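Storing squeeze bottles on their side – does it matter which way?

Posted in Kitchen & Pantry by Larysa Ivanyshyn
2021-02-17

I have a shelf in the pantry with a clear height of one squeeze bottle lying down and not much more. The shelf above is fixed. At present I keep unopened sauces and mayonnaise there on their sides, and I would like to know whether this is acceptable for long storage or whether they need to stand.

Details that may matter:

The bottles are ordinary plastic squeeze bottles with flip caps. Some are sold with the cap at the bottom, some with the cap at the top. Most are still sealed. The mayonnaise has its clear wrapper over the cap.

The pantry is unheated and stays cool for most of the year. In July it gets warm in the afternoon.

Once a bottle is opened it goes in the refrigerator door, standing on its cap, so the question is mainly about the sealed ones. I have had one bottle of brown sauce leak a little at the hinge of the cap after lying down, and I do not know if that was the position or a bad seal.

I tried laying them out on the table first to work out how many fit in a row and whether they roll.
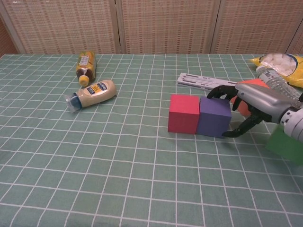 They do roll, at least the round ones. The flatter ones stay where they are put. I would prefer not to buy a rack, but I will if there is a good reason. There is a Grener wire insert that fits the shelf depth, and I have seen people use plain drawer liner for the same job.

So: side storage or not, and if so, caps to the front or caps to the back?

Elsa Toivonen

Side storage is fine for sealed bottles. The foil or film under the cap is what keeps the product in, and it does its job in any position. The flip cap is a dispensing closure and should not be relied on as a seal.

If a bottle leaked at the hinge while lying down, the inner seal was either already removed or not bonded all the way around. Unscrew the whole cap and look. A good seal is flat and evenly attached at the rim. If there is a wrinkle running to the outer edge, or sauce between the seal and the cap, do not keep the bottle. Wipe the shelf as well, as vinegar-based sauces will mark some painted surfaces.

A few points on the rest.

Mayonnaise: temperature matters more than position. It is an emulsion and can separate if it freezes or is kept hot for long periods. An unheated pantry is all right if it does not go below freezing. If the shelf is against an outside wall, put a thermometer on it for a night in cold weather before trusting it. For July I would move the mayonnaise to the lowest shelf, which is normally the coolest.

Brown sauce: acidic and tolerant of most conditions. Solids may settle along the lower side of the bottle. Shake before the first use.

Direction: caps to the front. You can see a leak early and you can grip the bottle by the neck. The drawback is that on a deep shelf the labels are hard to read, so write the date on the cap in marker.

Rolling: drawer liner is enough for one layer. Do not stack a second layer on top of soft bottles. The weight bears on the side walls, and a bottle pressed that way for months will push product against the seal. If you need two layers, use the wire insert so that each row carries only its own weight.

After opening, your present method is correct – in the refrigerator, on the cap if the bottle is made to stand that way. If it is made to stand on its base, leave it on its base.

Espinoza

I just put mine in a shoebox on the shelf, all lying down, and pull the box out when I need one. Works. Never had a leak. The box stops the rolling.

Larysa Ivanyshyn

Thank you both. I took the cap off the leaking bottle. The inner seal had a crease on one side and there was sauce above it, so that explains it, and the bottle has been thrown out.

I will use liner, one layer, caps forward. The pantry wall is an inside wall, but I will still check the temperature. The shoebox is a reasonable idea – mine is too tall by the height of its rim, so I may cut one down.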